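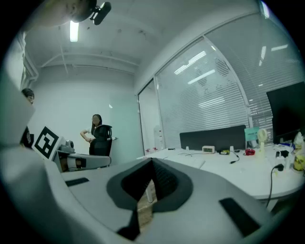 Bremik sells the Ilton as a kit for one job: recording how a person handles everyday objects so that a robot arm can be trained to do the same. The box holds two hand-held grippers, one for each hand, plus chargers, printed markers and a license for the Huanca software. It costs $2,498. There is a single-gripper version, but most of the buyers Bremik has in mind will want both hands.

We used the pair over 17 working days, mostly on desk jobs: moving a mouse, picking up small packets, straightening a keyboard. Desk work sounds easy. It involves a lot of thin, flat and slippery things, and cables get into everything.

Setup

The first session took us 20 minutes to get going, and most of that went to pairing. Each gripper carries a cube of black-and-white markers near the handle, and Huanca needs to find both cubes before it will start a recording. It was quick in even light. Under strong ceiling lights it sometimes lost one cube when we turned a wrist too far, and the take had to be thrown out.

You can work standing or sitting. Sitting is easier on the shoulders, and you can keep both grippers level over the edge of a desk for longer. Chairs with armrests get in the way of the elbows, so lower them if you can.

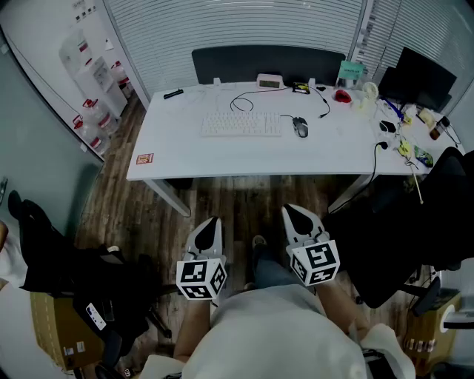 In the hand

The fingers open wide enough for a mouse or a small bottle. Closing them takes a light squeeze, and the grip is even from start to finish. Picking up a pen from a bare desktop is harder. We got there by sliding it to the edge first, a habit you may not want your robot to learn.

Nayeli Cuadros runs training at Usutmont, a shop that sets up packing lines for small food companies, and has used the kit since October. "The first hour, everybody moves too fast," she says. "I tell them to pick the thing up the way they would with a full cup in the other hand."

Her other advice is to leave the desk a little messy. A cleared surface gives tidy recordings that don't help much once the robot meets a real one.
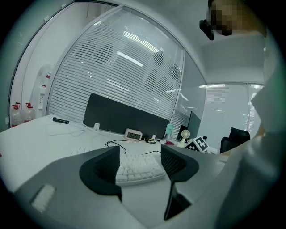
She also changes the layout between takes, shifting the keyboard or turning a chair, and keeps each take short. We did the same and threw out fewer recordings in the second week.

Software and support

Huanca is plain and mostly stable. It crashed 2 times on us, both during export, and no files were lost. Trimming a take is slow – you have to type in start and stop times – and there is no undo. Support answered our one email the next morning.

Spare fingertips are sold separately, and the grippers come without a carrying case. At this price a case should be in the box.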